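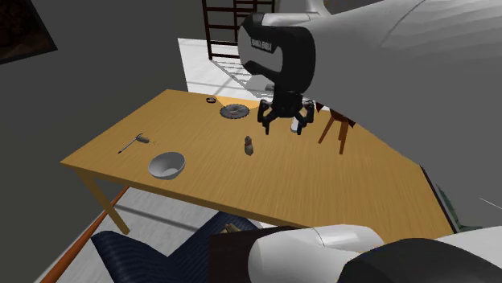 How to set up school and town alerts so you hear the news first

Updated 2026-02-04 by Hiếu Thân

A while back my neighbor texted me "are your kids home yet???" and I had no clue what she meant. The Flultton middle school had let everybody out early over a gas smell in the boiler room, and I found out from the lady next door. The district had sent a message, of course. It went to an email address I stopped checking when my oldest was in kindergarten.

So I sat down one evening and fixed the whole mess, and then I fixed it for my sister, and then half the soccer parents wanted the same thing (hi, everyone!). I'm writing it all out so I can just send people the link. The menu names are from Flultton, but most towns around us have something close to this.

What you need

Your phone, your student's ID number, and a password you can remember. If you have kids at two schools, get both ID numbers before you begin. I didn't, and the page logged me out while I was digging through a backpack.

Step 1: Clean up your contact info with the district

Go to the parent portal, click your own name at the top, and then Family Contacts. Look at every line. Mine had a landline we dropped years ago and my husband's old work number. Delete the dead ones and put the cell phone you carry in the first slot, marked Primary. The robocalls go down the list in order, and the texts only go to numbers with the little text box checked. That box was blank on both of ours!

Save it, log out, and log back in to see if it stuck. The portal likes to say "Changes received" and then keep the old number until the office approves it. If it still shows the old one the next day, call the front office. The woman at Meinecke Elementary did mine while I was on the phone.

Step 2: Sign up for the town alerts too

The school system only tells you school things. Water main breaks, road closings, a police search near the park - those come from the town, and it's a separate list. Ours runs on a service called Lonano. You pick your street address and then the kinds of messages you want.

I'd take Emergency, Road Closures and Severe Weather. I took everything the first time and got a text about leaf bags at 6 in the morning, so go easy. You can add a second address, and I put in the school's. That way, if there's a closed street by the school but not by my house, I still get it.

There were 2940 households signed up last time the town put out a number, and I know plenty of people on my street who aren't in it.
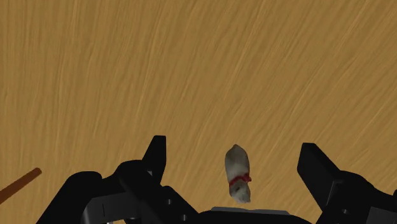

Wooden tabletop with a black gripper along the bottom.

Step 3: Let the messages through

You can be on every list in the county and sleep right through it if your phone is on Do Not Disturb. Wait for the first message to come in, then save that number as a contact. I called mine AAA School Alerts so it sits at the top. Then go into your focus or Do Not Disturb settings and add that contact to the people allowed to ring.

Do the same for the town number. Ours sends from a short code ending in 1896, and my phone had been filing it under unknown senders with the pizza coupons.

While you're in there, check that the government emergency alerts are switched on. On most phones they're at the very bottom of the notifications page.

Step 4: Pick one news source and one backup

This is more of a habit than a setting. When something happens, the parents' group fills up with 100 messages in no time, and most of them are "does anyone know anything?" I mute it and look at two places: the district home page and the Ellar Courier, which covers Flultton and the towns next door. Turn on breaking news for the paper and leave the rest off.

If you see a claim that isn't in either one, please don't pass it along yet. I did that once with a story about a lockdown. It was a drill at a different school, and I had to apologize to some very nice people.

Step 5: Test it

The district does a test call every April. Put it on your calendar, and if your phone doesn't ring, go back to Step 1. You don't have to wait for it, though. Lonano has a Send Test button under your profile, and it took 4 minutes to show up on mine.

A few things people ask me

Can grandparents sign up? Yes for the town list. For the school list, you have to add them under Family Contacts yourself.

Does it cost anything? No, only whatever your plan charges for texts.

What about other languages? The portal has a language menu on the same page as your phone numbers. My mom gets hers in Vietnamese - the wording is a little stiff, but she understands it fine.

We moved, now what? Change your address in both places. The school doesn't pass it on to the town.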